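Packing lunches again

School lunches started up again for us in April, after Gwion switched to a school with no cafeteria. I had not packed one in years and I was bad at it. The first week I made sandwiches every night and most of them came home.

My neighbor Beverley Pickering raised four kids and told me to stop making new things. Pick two lunches, she said, and alternate. So now it is either cheese and crackers or cold pasta, plus fruit. I shop for it on Sunday and spend 18 dollars a week.
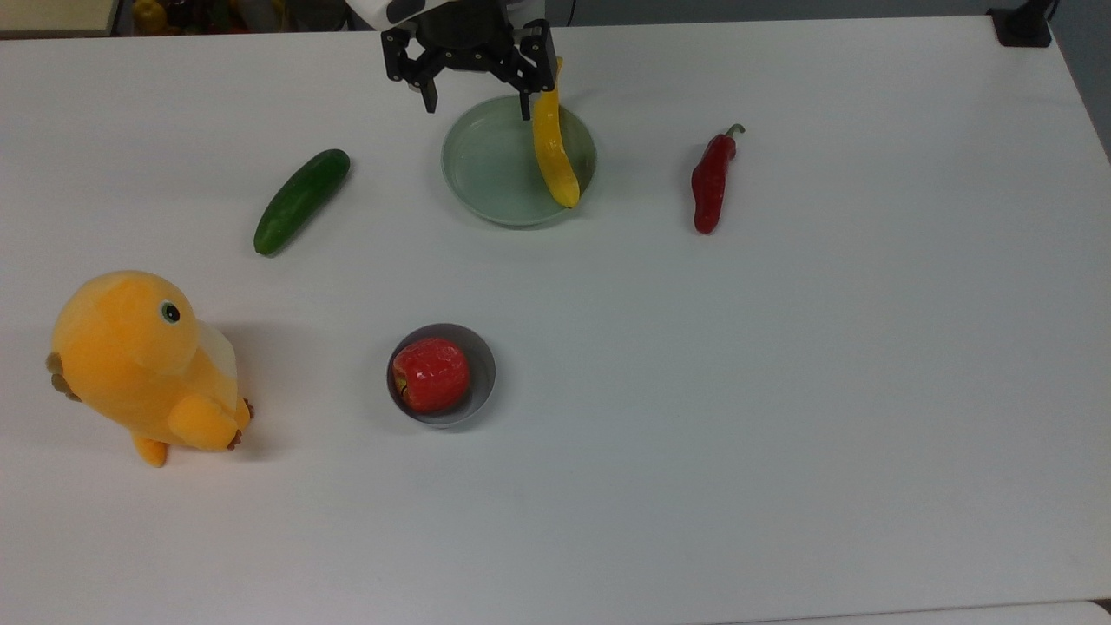
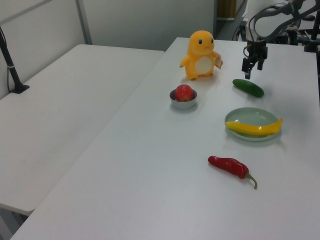 A banana and a pale green dish in the first, a plush toy on the table in the second.

Pasta keeps until Wednesday if you put a little oil on it. Apples go brown, so I send them whole. I bought a Nirar lunch box with a divider and the lid leaks if you put yogurt in it. The old one did not leak, but it is too small for the crackers. I am using both for now.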